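Home | Services | Tickets | Knowledge Base
Reading time: 2 minutes

Ticket 566: Shared mailbox stops syncing after password change 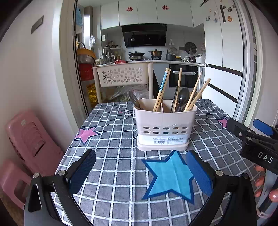
Status: Resolved
Opened by: Nisreen Khalaf, Stustine office
Assigned to: Shadi Awwad

Reported problem
Following the scheduled password change, the shared orders mailbox no longer updates in the Plemon mail client. New messages are received on the server and can be read in the web version. The desktop client displays error 303 and remains at "Connecting."

Log
1. The account password was confirmed as valid through web sign-in.
2. The saved password was removed from the client and entered again. Error 303 returned.
3. The mailbox was removed from the profile and added back. Folders appeared, but 198 messages were missing from the inbox.
4. Mireille Chamoun reviewed the server settings and found that the sign-in token issued under the old password was still active. The token was revoked.
5. The local cache was cleared and the client restarted. All missing messages were restored.

Action for other users
Staff who receive the same error should close the client before requesting a token reset. Please quote this ticket number.

Closed December 27, 2024, with the agreement of the requester. A related request, ticket 522, remains open.

Contact the Service Desk | © Stustine | Back to top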